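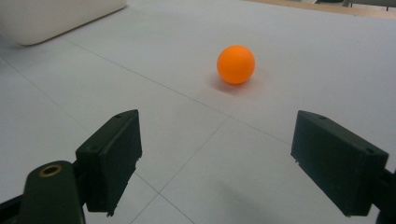
Checking and Sorting Table Tennis Balls on a Flat Tabletop

Applies to: 40 mm plastic balls, white or orange, seamed or seamless
Equipment: flat table, small level, desk lamp, sheet of paper, soft cloth, two boxes

Balls bought in bulk vary more than balls bought in threes. A training box also collects damage over time, and a ball with a soft spot or a hairline crack will pass unnoticed until a rally goes wrong. The procedure below separates match balls, practice balls and discards. It was written for the Marncombe club room, where the training stock is 185 balls, but it works the same for a single box at home.

1. Prepare the surface

Use a hard, smooth tabletop. A tiled or paneled top is usable if the joints are flush, but every roll must stay inside one panel. A ball crossing a joint, even a shallow one, changes direction slightly and gives a false reading.

Place the level on the panel in two directions at right angles. Correct any tilt with folded paper under the table legs. Wipe the surface with a dry cloth. Grit the size of a grain of salt is enough to deflect a slow ball.

Set the lamp behind and above the test area, on the far side from where you sit. Turn off any fan and close the nearest window.

2. Clean the balls

Wash in lukewarm water with one drop of dish soap. Do not use alcohol or solvent cleaners, which can cloud plastic. Rinse, then dry each ball with the cloth. Leave them for an hour before testing.

3. Visual check

Hold the ball near the lamp and turn it slowly through one full rotation, then again on the other axis. Look for the following:

Cracks. These show as a fine line that catches the light. On seamed balls, follow the seam all the way around, as most cracks start there.

Dents. The highlight on a sound ball keeps its shape as the ball turns. Over a dent it stretches or breaks in two.

Polished areas. A new ball has an even, slightly dull finish. Worn balls develop shiny patches and pick up less spin.

Orange balls hide gray scuff marks better than white ones, so allow a few extra seconds for each.

Discard anything cracked or dented. Put polished balls in the practice box without further testing.

4. Squeeze check

Hold the ball between thumb and forefinger and press lightly at the two poles, then at four points along the equator. Resistance should feel the same everywhere. A click or a soft area means discard. Light pressure is sufficient; pressing hard will crease a good ball.

5. Spin check

Place the ball on the panel and spin it like a top with thumb and middle finger. A well-balanced ball stands almost still and turns smoothly. An uneven one shows a visible wobble that gets worse as it slows.

Repeat three times per ball. Grade on the worst result:

No wobble: match box
Slight wobble at the end only: match box, marked with a dot
Wobble from the start: practice box

6. Roll check

Fold the sheet of paper lengthwise into a shallow V and rest one end on the edge of a thin book to form a ramp. Release the ball from the same height each time, without pushing. It should leave the ramp and travel straight. Turn the ball a quarter turn and repeat, four releases in total. Consistent drift to one side, whichever way the ball is turned, means the table is out of level. Drift that changes with the starting position points to the ball.

7. Recording results

Write the batch and date on the lid of each box. In our last full check, 17 balls went to discard, nearly all with cracks on the seam. The Fleltitz practice balls held up better than the older Grullitz stock, though the Grullitz balls had seen two more seasons of use and the comparison is not a fair one.

Balls used with a feeding machine should be checked monthly. Balls used only for matches can wait until the start of the season.

Storage

Keep boxes closed, out of direct sun and away from radiators. Do not pile weight on soft bags. A rigid box holding up to 100 balls is a convenient size to carry and sort.

Last revised Tue 30 December. Step 6 previously called for a cardboard ramp; folded paper gives a cleaner release.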